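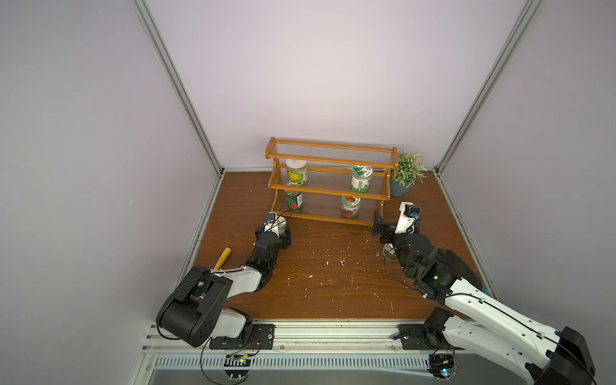 Wooden spice rack with labeled jars.

Tulau Home Cooking Program
Progress report to the Samuel Fund, spring through August

What a season it has been! When we wrote to you last, the Hukau classes were still a page in our plan and we had no idea if people would cross the river for an evening of soup and flatbread. They did, and many of them came back with a sister or a neighbor. We are now working with 395 households across Tulau and Hukau, and the sign-up sheet for the fall is already on its second page.

Classes

We ran 11 cooking courses in this period, each one six evenings long. Seven were in Tulau and four in Hukau. The Hukau groups were smaller at first, mostly on account of the last bus leaving at 8:40, so we moved the start time up to 5:30 and served the meal before the talk on food storage instead of after it. Attendance went up the very next week and stayed up.

The biggest hit, by a long way, was the beans course. We had worried that six evenings of beans was too much to ask of anybody, but the group wanted a seventh. They cooked them with tomatoes, with greens, mashed on toast, and on the last night in a chocolate cake that came out much better than it sounded. We have put a second beans course on the fall calendar and dropped the pickling one, which drew few people and used up a great deal of vinegar.

Seasoning is the part of each course where we see people get excited. Plenty of households told us at sign-up that they cook with salt and pepper and little else, and that home-cooked food tastes flat to them compared with takeout. So each course now opens with an evening of tasting: one pot of plain rice, divided up, and every bowl seasoned in a different way. It costs very little and it gets a shy group talking – we wish we had started doing it two years ago.

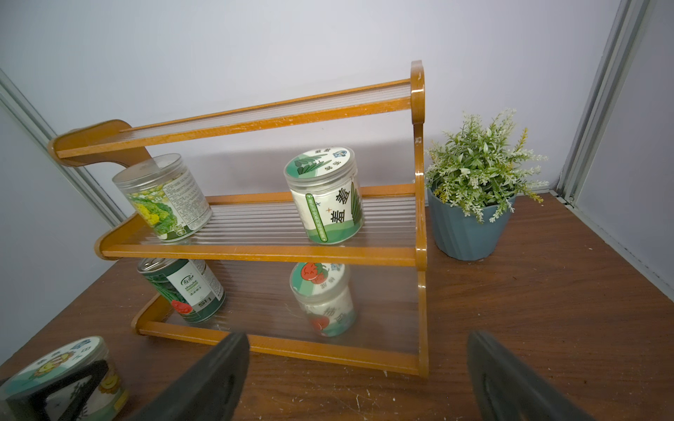 The other change we made was to shorten the recipes. Our old cards ran to both sides and assumed a full set of pans. The new ones fit on one side, need one pot or one tray, and can be on the table in 20 minutes once the chopping is done. We gave out 2207 of them in this period. The lentil and carrot card ran out twice, and the print shop was kind enough to squeeze us in both times.

Pantry visits

You asked us to say more about the home visits, and we're glad to, as they have become our favorite part of the work. A visit lasts an hour. We look through the cupboards together, plan three dinners from what is already there, and write a short shopping list for the gaps. We don't throw anything out unless we are asked to.

What we hear over and over is that people own more food than they can see. Cans get pushed to the back, a second bag of flour is bought while the first is hiding behind the cereal, and the spices live in a drawer where only the lids show. A good deal of each visit goes into moving things forward and giving each kind of food a shelf of its own. Afterward we get messages with dinners attached, and we read every one out at our Monthly Lunch.

Visits in Hukau took longer to get going than we planned. Families there wanted to know us from a class first, which makes perfect sense, and we should have put the classes ahead of the visits in the schedule. The visits we had penciled in for spring were moved to summer and all but a few have now taken place. The rest are booked. 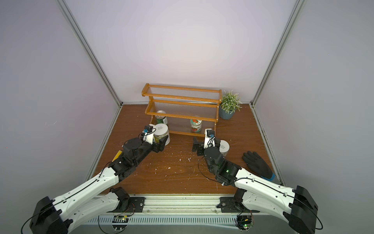
We also tried offering visits in the early evening, and those slots go first every time. Parents like to have the children home for it. Older kids turn out to be excellent at writing shopping lists, and they hold the adults to them at the store.

Spending

We are on budget overall. Food costs were higher than planned in the Tulau courses, where groups were larger, and lower in Hukau, and the two nearly balance. Printing went over by a small amount with the extra card runs. We saved on room rental when the Hukau hall let us have the kitchen at the daytime rate. The full table is attached as usual, and we have marked the one line where we would like your okay to move money from travel to printing.

Next steps

Lenum has asked for a course! It is a small town with a fine kitchen in the old school, and we would like to start there with the tasting evening and one short course before promising anything bigger. Two people who finished in Tulau have offered to help teach it, and they have begun sitting in on classes to get ready.

For the fall we will have the second beans course, a soup course in Hukau, and a new one on packed lunches that the parents asked for. Visits go on as before. You would be very welcome at any of the classes – dinner is served at 6:15, and there is always a spare apron by the door.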